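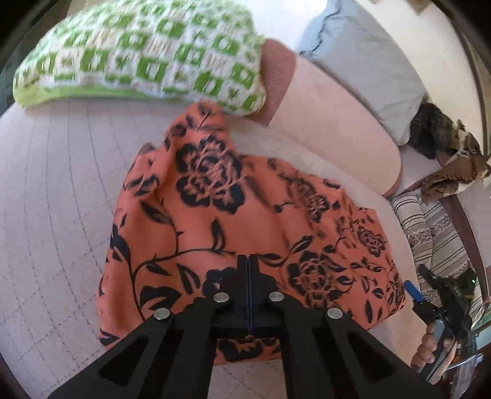

Rule 1: Go gently near people

Robots that fold clothes, stack dishes or make beds have fingers too! Engineers call them grippers. Lots of grippers have just two fingers, and they open and close a bit like a crab's claws.

A gripper doesn't know that your favourite flowery top is soft, or that your hand is softer still. So the grown-ups who build robots write safety rules, and everybody in the workshop has to follow them - even the boss.

The first rule is about squeezing. A gripper should only squeeze as hard as the job needs. Orange cloth with black flowers on it needs a light pinch. A full jar needs a firmer one.

Rule 2: Look before you close

Press your two pointer fingers together. See how thin the gap is? Two robot fingers can shut just as tightly, so keep your own fingers out from between them. The joints behind the fingers move as well, and they can nip!

When a person holds a gripper tool by its handle, their hand stays on the handle. If something gets stuck, they switch off first and untangle it second.

Rule 3: Somebody can always stop it

At Emetti, where Feng-yi Fung tests home robots, every robot has a big stop button. Feng-yi checks it each morning, all 52 weeks of the year. No working button, no robot that day!

Rule 4: Bedrooms are private

Some robots use cameras to find the pillows and the clothes. A good robot team asks the family before it brings a camera in, and asks again before it keeps any pictures.

Try it yourself

Grab 2 wooden spoons and a T-shirt, and ask a friend to be the safety boss. Pick up the shirt using only the spoons. When your friend calls "Stop!", freeze right away. Then swap places and write one new rule of your own.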